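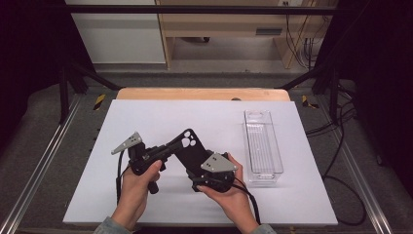

*Clear bin on the white board, still empty, with the handle slot at the far end.*

# Clear Bins, White Board: The Gallery

Welcome to the bin page! I've wanted to give these their own spot on the Pallow site for ages. We write so much about shelves and labels and drawer layouts that the plain see-through bin, the thing holding most of our small parts, barely gets a mention. So it gets as much of my rambling as Esben Juhl would let me keep (he edits the site, and he has cut this twice already).

If you're new, Pallow is a small group of people who like putting things where they belong. We started with one messy parts closet and a borrowed label maker. We now keep 200 clear bins going across two rooms, and I'm still excited every time a new stack arrives. I know how that sounds!

What I love about the long narrow shape is how well it behaves on a shelf. You slide it in with the short end facing out, and four of them sit side by side in the space one of our old cardboard boxes used to eat up. When you want something, you pull the whole bin out like a drawer, take it to the table and look straight down into it. There's no digging around at the back of a deep shelf with one arm in up to the shoulder.

And then there's the handle cutout. It's a small thing, but please get bins that have one. We bought a batch without it back when we were doing the Pliment shelves, and everybody ended up pinching the rim with two fingers and hoping for the best. Those have since been moved down to the bottom shelf, where they hold paper towels.

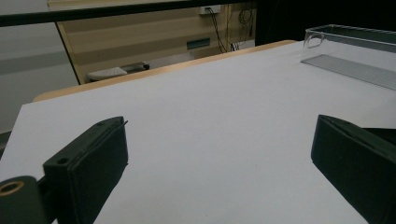 Good clear plastic earns its keep from the side. A label tells you what ought to be in a bin, and a see-through wall lets you check from across the room, before you've picked anything up. I like it best against something pale. The far corner of the table shows why: you can look right through the walls and see the white top on the other side, and the edges catch the light so nicely that you never lose track of where the bin is. There's a faint ribbed or striped pattern on the bottom too. I'm a big fan of a bit of texture down there - in our bins at home it keeps little flat things like washers from sticking to the plastic, and they're much easier to pick up.

A word about the white surface, as we get more mail about that than about the bins. Britt-Marie Kvam was the one who talked us into it. She used to sort beads for a living and says she can't work on wood grain, everything small just melts into it. I was stubborn about covering up a nice tabletop, and then I tried it for one afternoon in July and went home and did the same to my own desk. You still get a narrow strip of the wood along the back, so it isn't a total loss for those of us who like to look at it. 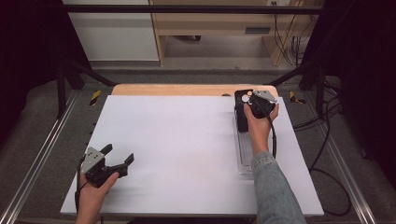
*Tray lengthwise on the board, with a black block standing upright out of it.*

I have a soft spot for a tall thing in a low tray. It looks a little silly, but you spot it from anywhere, and it's an easy grab. At home I stand my glue bottles and the long screwdrivers up the same way and let the short stuff lie down around them.

A few notes for anyone setting up bins of their own:

- Measure your shelf depth first, then buy. Ours are 10 inches too shallow for the really long bins, and we learned that with the boxes already open.
- Wash them in lukewarm water with a drop of dish soap and use a soft cloth. Paper towels leave fine scratches, and those never come out.
- Put the label on the short end, under the handle.
- Leave one or two empty. I keep 4 spare for whatever turns up.

Esben wants me to add that the Söderlund room is next on the list, with 70 bins to sort and a very tall cabinet that doesn't close. I can't wait! If you've got a bin setup you're proud of, send it to Britt-Marie and she'll add it to the readers' page.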